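My sister and I had been meaning to visit the Potgieter sawmill open day for years, and in January we finally drove the 121 miles up to Fanitberg, with a thermos and far too many sandwiches (she packs for a siege!).

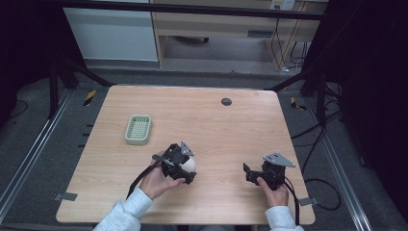 How long does the tour take? A little over 2 hours if you stop at the drying sheds, and do stop, the smell alone is worth it.
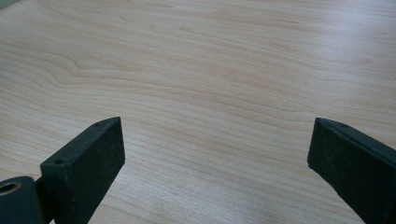 The boards were what I had come for, stacks and stacks of them, and our guide Hermine Zürcher let us handle as many as we liked. She taught us to look for the place where the grain leaves its straight path, like the wavy lines that dip in a round bend on the left of this tabletop, and I have been peering at furniture ever since. Lunch was pea soup in the old engine house, with seconds.
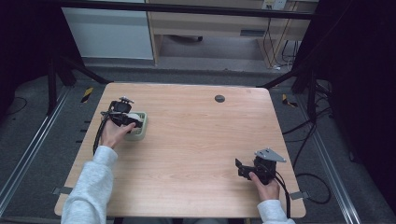
Feven Sisay wrote to me afterward that the drying sheds close at noon on Monday, so go early.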